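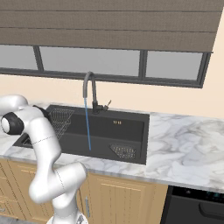
Status: simulation results final, real-kitchen runs still in progress. Last edited in November.

# Sturkerora: faucet and sink tasks in simulated kitchens

Sturkerora is a set of simulated robot episodes recorded in kitchen scenes, together with the code we used to train and test policies on them. The tasks all happen at the sink. The arm turns a lever, stops the water, moves it to one side, or picks something out of the basin while the water runs.

The question behind the project was narrow. We wanted to know if a policy that is told whether water is flowing does better than one that has to work it out from camera images. The short answer is yes for turning the water off, and no for almost everything else. Details are under Results.

Maintainer: Lertchai Suwannarat. Please use the issue tracker for bugs and save email for licensing questions.

## What you get

- `episodes/` has the recorded demonstrations, one folder per episode
- `scenes/` has the kitchen layouts and the random seeds for each
- `policies/` has the trained checkpoints
- `nyberg/` has the training and evaluation code
- `splits/` has the train and test lists used in the paper draft

Nyberg is our name for the training code. Denero is the older version of the same code, and a few config files still have `denero` in their names. They work. We left them alone so that old run logs would still match.

## Tasks

There are five tasks.

| Name | Goal | Ends when |
|---|---|---|
| `faucet_on` | Start the water | Flow is on and the arm has let go of the lever |
| `faucet_off` | Stop the water | Flow is off and the arm has let go of the lever |
| `spout_turn` | Swing the spout to the other basin | Spout angle is inside the target range |
| `rinse_item` | Hold an item under the stream | Item has been in the stream long enough |
| `clear_basin` | Lift an item out with the water on | Item is resting on the counter |

`spout_turn` only runs in scenes with two basins. The loader skips the others and prints a line saying so.

In `faucet_off`, the episode starts with the water already running and the arm in a random pose near the sink. Some of those starting poses put the gripper down close to the rim or a dish rack, and the first thing the policy has to do is back out without hitting anything. A good share of the failures happen right there, before the arm gets anywhere near the lever.

## Scenes

We built 57 kitchen layouts. Each one fixes the counter shape, the sink, the faucet, the cabinets and the position of the robot base. On top of that, the seed picks materials, lighting and what is left in the sink.

Faucets come in single-lever and two-handle types. Single-lever faucets are much more common in the set, and the lever can be on the side or on top. Gooseneck spouts cause more trouble than low ones, mostly when the arm tries to reach across from the far side.

We held out 16 layouts for testing. None of their sinks or faucets appear in training. The materials do overlap, so do not read the test numbers as a test of new textures.

## How the water works

The water is not a fluid simulation. When the faucet is open, a thin blue column is drawn from the mouth of the spout straight down into the basin. It has a start point, a direction and an on/off state. It does not splash, fill the basin or push on anything.

We tried a particle version early on. It was slow, and the policies trained on it were no better at the tasks above. If you need water with weight or water that collects, this is the wrong dataset for you.

The blue is brighter than real water would be. A clear stream was hard to see against pale counters at our camera resolution, and the image-only policies were close to guessing. There is a `clear_water` flag in the scene config if you want to try the harder version. All results in this file use the blue one.

## Episode format

Each episode folder contains:

- `rgb/` with color frames from the fixed scene camera and the wrist camera
- `joints.npy` with joint positions and velocities
- `actions.npy` with target joint positions and a gripper command
- `state.json` with lever angle, spout angle and flow state at every step
- `meta.json` with task name, layout, seed and result

Frames and joint readings are already lined up, so index 0 in one file matches index 0 in the others. The scene camera position changes a little between seeds. Its pose is stored in `meta.json`.

Units are meters and radians. Lever angle is zero when the water is fully off. In two-handle scenes there are two lever values, cold first.

## How the demonstrations were made

A scripted planner made most of them. It knows where the lever is, plans a path to it, and then follows a fixed push or pull motion. We kept only runs that met the end condition and had no contact above the force limit.

The rest came from people driving the arm with a hand controller at Itwood, our lab space. Those are marked `source: human` in the metadata. They are slower and less tidy, and they include small corrections that the planner never makes. Leaving them out hurts `rinse_item` the most.

## Training

Install and run:

```
pip install -e nyberg
python -m nyberg.train --config configs/faucet_off_flow.yaml
python -m nyberg.eval --split test --rollouts 200
```

We trained two versions of every policy. The `image` version sees both cameras and the joint readings. The `flow` version sees the same and also gets one extra number, which is 1 when the water is on and 0 when it is off. Network size, data and training time are the same for both.

Every policy was tested with 200 rollouts on the held-out layouts. The starting seeds are the same for both versions, so you can compare them run by run.

## Results

**`faucet_off`**: the `flow` version is clearly better. The `image` version often closes the lever most of the way, sees less of the stream behind its own wrist, and stops early. With the flow number it keeps pushing until the state changes.

**`faucet_on`**: no real difference. Both versions learn to push the lever to the end of its travel.

**`spout_turn`**: no real difference.

**`rinse_item`**: the `flow` version is slightly worse. We think it leans on the extra number and pays less attention to where the stream is, but we have not tested that idea properly.

**`clear_basin`**: no real difference. Failures here are mostly bad grasps on flat or wedged items. Corner strainers are the worst, and the policy tends to press down on them with one finger.

Full tables, with per-layout results, are in `results/`. We chose not to average over tasks. The gain on `faucet_off` would get lost, and it is the one result we trust enough to build on.

We also ran the `flow` policies with the extra number stuck at 1. On `faucet_off` they hold the lever shut until time runs out and never let go. That counts as a failure under our rules even though the water is off. Keep it in mind if you plan to feed this input from a real sensor that can lag or drop out.

## Known problems

- Wire racks are modeled with a simple box for contact, while the drawn mesh has gaps. The gripper can't reach through the gaps even when it looks like it should.
- Window glass is flat gray in most layouts. There is nothing outside.
- Appliances are fixed props. Doors and buttons do not move, and indicator lights never change.
- In a few seeds the lever passes through the wall at full travel. These are listed in `splits/skip.txt` and the loader leaves them out by default.
- The wrist camera is sometimes inside the faucet body for one or two frames after a collision.

## Suggested use

The data is good for comparing policy inputs, for lever and handle manipulation, and for testing how a policy deals with an arm that blocks its own view. It is a poor fit for anything about cleaning, water use or hygiene. `rinse_item` measures time in the stream and says nothing about whether an item would end up clean.

Please don't run the checkpoints on a real arm without a force limit. They were trained with one, and they push hard when they think the lever is stuck.

## Real-kitchen runs

We have a test sink at Itwood with a single-lever faucet and are running the `faucet_off` policies on it. There are no numbers to report yet. The flow input comes from a sensor on the supply line, and its delay is longer than we had planned for. The next release will have the sensor logs even if the policy results are poor.

## Changes

- Fixed swapped hot and cold values in two-handle scenes
- Added camera poses to `meta.json`
- Removed the particle water option
- Renamed `tap_*` tasks to `faucet_*`; the old names still load with a warning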